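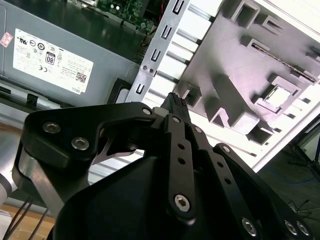

Re: [refurb-list] Power supplies and the practice plate

On the power supply question from last month, the short version is that I would test before you swap. The message I am answering is below, trimmed a bit.

> We have been given a batch of office towers through Trustenia and want to
> strip them for parts at our Plornudska evenings. Most are Dell. Can we keep
> the supplies as spares for other makes, or are they only good for another
> Dell? Also, has anyone got a decent way of teaching people to seat memory
> without sacrificing a working board?

Spares first. Some of the Dell supplies we have had through use ordinary connectors and some do not, and you can't go by the outside of the case. Compare the plugs and the pinout with the board you want to run before anything is powered up. The 80 mark on the label is to do with efficiency and tells you nothing about the fit. Write the model of the tower on a bit of masking tape and stick it to the supply as it comes out. We didn't do that with our first lot and ended up with 6 on a shelf that went for scrap.

Don't open the supplies themselves. If one is dead it goes in the scrap crate whole.

As for memory, we stopped using old boards. The clips snap after a few evenings and then people learn to be rough with them. We now have a printed plate with a slot for a memory strip and a rectangular socket for a processor, and it stands next to an open tower so people can go from one to the other.
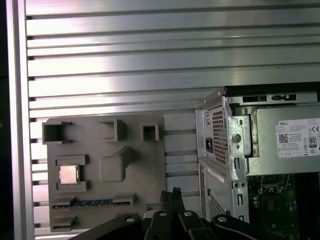 Page last changed: May, 16:40

The plate came out of our Tinier project. It is printed in grey and carries no current, so the parts on it can be dead ones. Ours is on its 3rd version. The first had tabs that were too stiff at the ends of the memory slot, and the second let the strip rock about.

Ask people to line up the notch before they press, and to press at both ends. With the processor, hold it by the edges and lower it flat. After 2 goes on the plate most are ready for the tower.

I can send the print files to anyone on the list. Please say which printer you have, as the plate won't fit on a small bed in one piece.

Related messages
Zarei towers: getting the side panel off
Labels for the scrap crate
Re: Which screws go where
Plornudska evenings: parts wanted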